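Jatness publishes its first bin picking gripper comparison, and we have opinions

BRESTPORT, July. We make grippers for a living at Jatness, so I'll say up front that putting our own product in a public comparison made a few of us nervous. We did it anyway, and the results are on our website as of this week, the unflattering parts included.

Some background first. Customers keep calling to ask whether they should buy suction or fingers for picking parts out of a bin. For years my answer was "it depends," and I could hear people rolling their eyes over the phone (fair enough!). So this spring we cleared some space in our Brestport shop and ran three setups through the same job: our own Pilirow suction tool, our older Pilirow finger gripper, and a tool that carries suction cups and prongs together. We call that last one Issa, and it goes on sale this fall.

The job was plain bar-shaped parts, dumped in a metal bin and picked until the bin was empty or the robot gave up. Each setup got 19 bins. Same arm, same camera, same controller, same lighting, and we didn't tune anything between bins, which was hard for our engineers, who love to tune things. Across the whole comparison we logged 261 missed picks, and we sorted every one of them by where the part was lying when the robot missed it.

Suction alone was the quickest in the open part of the bin and I loved watching it go. Then it got down to the parts leaning on the walls and it slowed way down. Fingers were steadier near the walls but kept bumping the neighbors, especially when two bars were lying side by side with no gap to get into. Issa came out ahead on emptied bins, with 7 more than the finger gripper. It was also the slowest of the three per pick, and if your line lives and dies by cycle time you should know that before you call us.

We learned a few things about our test setup too. Clamp your bin! Ours crept a tiny bit with every bump in the early runs and we threw out 6 bins of data before we caught it. Hose routing matters more than I would have guessed, and we redid ours on a Sunday with a lot of coffee. 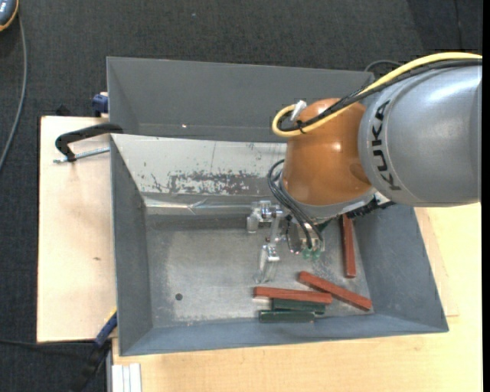 Red and green bars in the test bin, with the suction cups over the bin floor under a KUKA arm. Photo: Jatness

The full write-up has the results for each setup, the sorted list of misses, and the settings we used, so you can run the same thing in your own shop. If your numbers come out different from ours, please send them over. I mean it, we'd like to post them next to our own.

We're planning a second round with softer packaging, bags mostly, and we're taking suggestions for parts. Mail us a small box of whatever gives your robot trouble and we'll try to fit it in. Please put your company name on the box, and no sharp edges or liquids.

Issa demos are open at our Brestport shop on weekday afternoons from 2 p.m. Bring your own parts if you can, and let us know ahead of time so there's an arm free.

About Jatness
Jatness designs and builds grippers and end-of-arm tools for small and midsize manufacturers. Our products include the Pilirow line and the upcoming Issa combination tool. We're based in Brestport.

Press and demo requests: use the contact form on the Jatness website and choose "Media" or "Demo" from the menu.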